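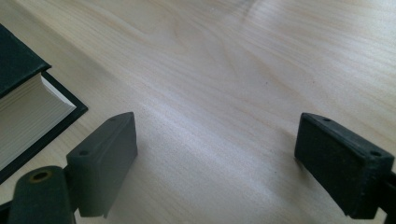 Yasaman Shojaei wrote in to object to my post on table finishes from February, saying that hardwax oil is fine under plates and cups but has no business under cloth-bound books, and that I should have tested for it before recommending the stuff.

The objection is reasonable. Book cloth picks up oil from a surface that has not cured, and a dark cover will hide the mark until the light hits it at a low angle. My reading table is a pale wood with a lot of figure in the grain, and the heaviest hardcovers I own sit on it for days at a time.

The finish is Drolitura, two coats, wiped back after 20 minutes each. I sanded to 100 first, then 300, and skipped the grits between, which I would not do again. The scratches from the coarse paper took most of an evening to get out. The label says the surface can be used the next day. I would treat that as a figure for light use only.

For the test I put a sheet of plain white printer paper on the table, set a book of 500 pages on it, and left it for a week. Then I moved to a fresh spot and repeated it with a scrap of undyed book cloth from Van Wyk. Paper came up clean. The cloth had a faint line along one edge, where it had been lying over a spot I wiped poorly near the corner. I buffed that corner with a dry rag, waited another week, and the next scrap showed nothing.

So Yasaman is right about fresh oil and, as far as I can tell, wrong about cured oil. One table and three scraps is a small sample.

Sheen is a separate matter. Drolitura is sold as matte, but facing the window the middle of the top still throws back enough light to wash out the grain. The Pellow wax I used on the shelves is flatter – it also marks if you look at it. For a table you read at, I would take the glare and move the chair.

Next job is the underside, which has had one coat and needs a second.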